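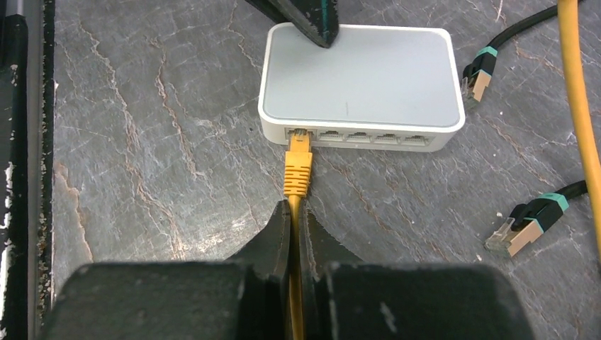
A white box with five ports and one yellow cable.

Is That Movie a True Story?

Maybe you have watched a movie at home with your family, and at the beginning some words came up on the screen: "Based on a true story." Then somebody on the sofa asked, "So did all this really happen?" It is a good question, and the answer is usually "a part of it." In this article we will look at how real life becomes a movie, and what the different words mean.

Three ways to say it

Movie makers use several short sentences, and they do not all promise the same thing.

"Based on a true story" means that the main things in the movie happened to real people. The writers still changed some of it.

"Inspired by true events" is weaker. Maybe only one small thing was real, for example a big storm or a lost dog, and the writers made up everything else.

"This story is fictional" means the people and the events come from the imagination of the writers. You often find this sentence at the very end, in small letters, when most people are already looking for their shoes.
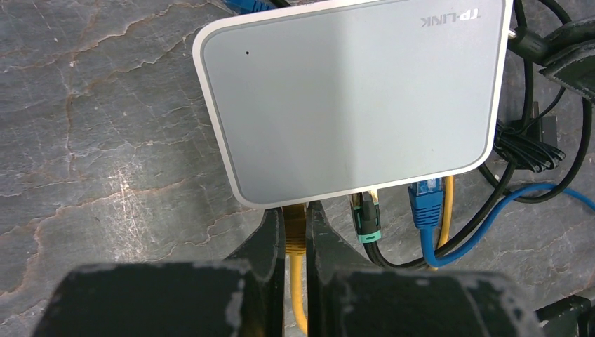

Let us take one movie and see how it works. It is called The Long Road to Brutmont, and it is about a girl and her grandmother who walk over the mountains to find the girl's brother. The real walk was in August and it took 61 days. In the movie it takes one week. Why? Because 61 days of walking would be very boring to watch! The writers kept the most exciting days and put them close together.

They also changed some people. On the real walk, many villagers gave food to the two travelers. The movie has only one helper, a baker from the village of Makori. This baker never lived. She is a mix of many kind persons, and there is a name for it: a composite character. "Composite" means made from several parts.

The talking is also mostly invented. Think of what you said at breakfast last year on your birthday. Do you remember each word? Real people do not remember this either, so the writers must guess. They ask, "What would she probably say here?" and they write it down.

Is this lying?

Some people think so, and other people do not mind. I think it depends on what is changed. If the movie shows a blue coat and the real coat was green, no one is hurt. But if the movie shows a real person stealing, and this person never stole anything, then it is unfair to them and to their family. This is one reason why names are often changed.

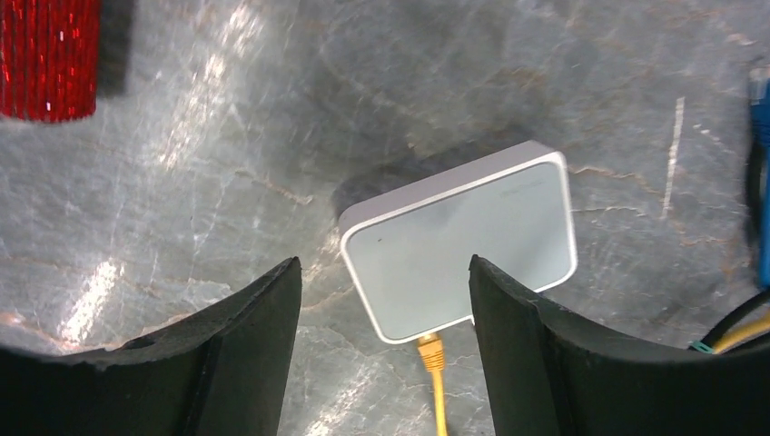
Older stories are even more difficult. The movie The Bell of Varau tells about a fire in the year 1746. Nobody who saw the fire is alive, of course. The writers had one old diary of 224 pages, and the person who wrote it did not even like the mayor very much – so maybe the mayor was nicer than he looks in the movie. When you have only one person telling the story, you hear only one side.

How to be a story detective

After the movie, wait for the words at the end. Sometimes there are photographs of the real people, and a few lines about what they did later.

Ask a librarian if there is a book about the same event. You can also look in old newspapers with the help of a grown-up. Try to find two sources that do not copy from each other.

Write two lists, one with "really happened" and one with "made up." You may also need a third list with "I don't know yet." This list is often the longest one, and that is fine.

Words to remember

Fiction: a story from the imagination.
Source: a person, book or paper where you learn a fact.
Composite character: one person in a movie who is made from several real ones.
Screenplay: the written text of a movie, with all the talking in it.

Try it yourself

Choose something true that happened to you, such as the day you lost a tooth. Write it in 300 words, exactly as it was. Then write it again as a movie, and change three things. Read both to a friend and let your friend guess which one is true.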